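REPORT OF THE ASSESSOR

A story

The Brosholm Residence for Retired Teachers received the machine on a Tuesday, and the Office of Household Review sent Seon-mi Maeng to determine whether it could do the dishes.

Her instructions were contained in a letter dated March 15, 2018. She was to observe the machine at its duties for five working days. She was to make no remark in its presence that might influence the staff. At the end of that period she was to state, in writing, whether the unit supplied by Botar was fit to be entered on the register of domestic employees, under the heading Kitchen, Junior.

The residence had 54 rooms and one cook, Mr. Gil-soo Gil, who had held the post for longer than the register had existed. He received the Assessor at the rear door and asked her to sign the visitors' book. The machine, he said, had not signed it. He wished this to be noted.

It was noted.

On the first day the machine was given six cups. It washed five of them in the course of the morning and declined the last, which had a handle on each side and had belonged to a former principal. It approached this cup, withdrew, approached again, and returned to its resting position. Mr. Gil washed the cup himself in the time it takes to say so. The representative of Botar, a courteous young man named Ju-won Cha, explained that two-handled cups were expected in the September release.

"And what are the residents to drink from until September?" asked Mr. Gil.

The Assessor recorded the question. The form provided no space for an answer.

On the second day the machine folded dish towels. The work was slow and very good. Mrs. Kyu-ri Yoo, a resident who had taught geometry, came down in her slippers to inspect the corners and pronounced them honest. She remained for an hour. By the afternoon three other residents had brought chairs, and the Assessor was obliged to request that the passage be kept clear.

On the third day it put away the soup plates in the drawer intended for trays. No plate was harmed. Mr. Gil did not speak of it, and did not speak of anything else, until supper.

Under Section 3 of the procedure, the Assessor was entitled to interview any member of the household. She interviewed Jong-dae Um, who delivered the vegetables and had once worked on the packing line at Cakusel. Machines had been brought in there as well, he told her. They could lift a crate all night. They could not tell when a peach was about to turn, and so a man had been kept on to stand beside them and smell the peaches. He had been that man.

"Was it a good position?" she asked.

"It was lonely," said Mr. Um. "I used to talk to it."

She considered whether this was evidence, and wrote it down on a separate sheet.

The fourth day was set aside for the sink. The unit had been approved for wet work on paper, and Mr. Cha attended in a new apron. Mr. Gil took the stool by the pantry and folded his arms. Mrs. Yoo and her companions were admitted on condition of silence. At the stated hour the water was turned on and the arm was lowered.

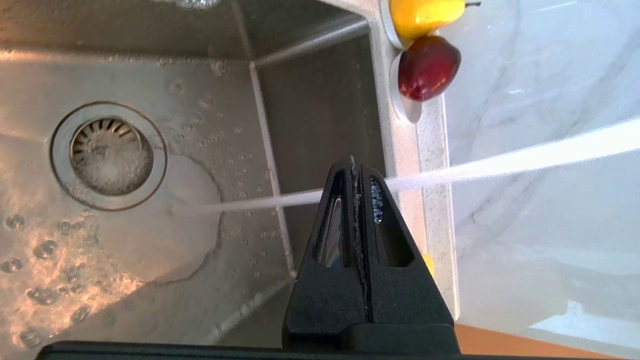
The fourth day: the arm at the sink, with the water running past its tip.

The Assessor wrote for some time. The form asked whether the task had been completed, and offered a box for yes and a box for no. She left both empty and turned to the reverse, where the paper was blank.

She wrote that the machine was patient. She wrote that it did not know what a cup was for, and that this did not appear to trouble it. She wrote that in four days the cook had left his stool eleven times to show it something, although he had been told that it did not learn in that manner, and that on the last occasion he had called it Rana, after his sister.

Mr. Gil turned off the water. He took a dry towel from the pile with the good corners, wrapped it around the end of the arm, and held it there.

"It should not be left like that overnight," he told Mr. Cha. "You would not leave a person like that."

The Assessor asked him to repeat the statement for the record. He declined, and asked whether she would be staying to supper.

Under the heading Kitchen, Junior, she entered the word "Probationary." Then she signed her name, closed the folder, and went to see which drawer the soup plates were in.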